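Flillstead Laundry Room: Frequently Asked Questions

When is the laundry room open?
From 7 a.m. to 11 p.m. every day. Start the last wash by 9:30 p.m.; the door locks on a timer.

How do I pay?
With the Irkavmont card only. The reader does not take coins or phones. Cards are sold at the Skokilgate entrance desk.

Why did the reader charge me twice?
A second charge is usually a hold. It clears in two business days. If it does not, send the machine number and the time of the wash to Lalit Sandhu at the building office.

How large a load can I run?
The front-loaders are rated for 23 pounds of dry laundry. Overloading triggers error E7 — remove items and restart the cycle. The card is not charged again.

Which detergent should I use?
High-efficiency only, liquid or powder. Pods go in the drum, not the drawer.
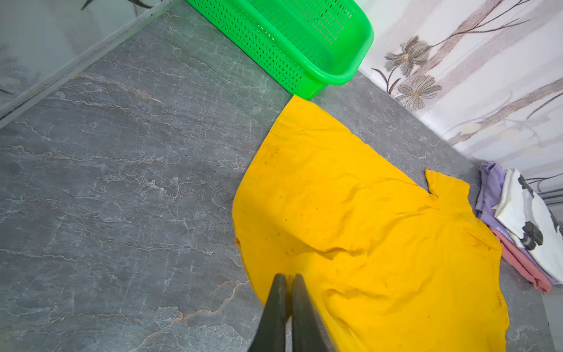

Bright colors should be washed cold, inside out, and apart from whites for the first few washes. The warm setting is preset on all machines and must be changed before payment.

Can I leave clothes in a dryer?
For up to 20 minutes after the cycle ends. After that, other residents may move them to the shelf.

Is the room ever closed?
Vents are cleaned one Saturday each November. Notice is posted by the elevator.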